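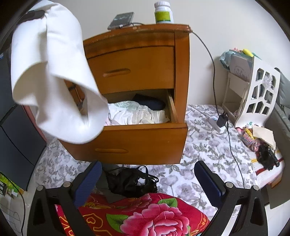

Just paint the thing and be done with it, came the first reply when I brought up my nightstand in the chat last night, and I'm not ready for that! I like the orangey wood color and the curved front. What I don't like is the chipped finish along the top edge, and I'd love to fix only that part if it can be done.

Two other things while I'm at it. My power strip lives on the bed at the moment, with the phone cable going up behind the nightstand, and I know that's not great (there's no outlet on my side of the room, the nearest one is over by the door). And the bottom drawer is where I put folded stuff, but it drags when it's full and I end up yanking it. Both drawers have those long carved-in handles, so there's no hardware to tighten or swap. Budget is $30, and I'd rather not haul it outside in this weather.

**Nuwan Barua**
March 2019

---

**Kourosh Tabrizi**

Please move the power strip first, before you touch the wood. Bedding and blankets on top of one can trap heat, and a plug can get tugged half out when you roll over. Mine is screwed to the wall behind the bed. A lot of strips have keyhole slots on the back for exactly this, so flip yours over and check. If the cord won't reach your outlet, buy a strip with a longer one. Don't plug one strip into another.

For the chips: wipe the edge down with a barely damp cloth, let it dry, and go over the rough spots with fine sandpaper, only enough that your fingernail doesn't catch. Then use a touch-up marker. Get one shade lighter than you think you need, you can always go over it again (going too dark is how I wrecked a perfectly good bookcase). Try it on the back edge first! When the color looks right, a thin coat of clear finish. I left mine alone for 2 days before I put anything back on top, and crack a window while it dries.

---

**Pekow**

candle wax on the drawer runners. works every time if they're wood on wood

---

**Sima**

Pekow's right about the wax, but take the drawer all the way out and look underneath before you do anything. If it has metal slides, wax just collects lint and you want to clean them and see if a screw has backed out. I had one dragging from last July until this winter and the bottom panel had sagged out of its groove. I tapped it back in with some wood glue, total cost $11.

Also, try it empty. If it glides fine with nothing in it, move half the folded stuff somewhere else and see how it goes for a week. And pull from the middle of that handle, one end makes a wide drawer go crooked.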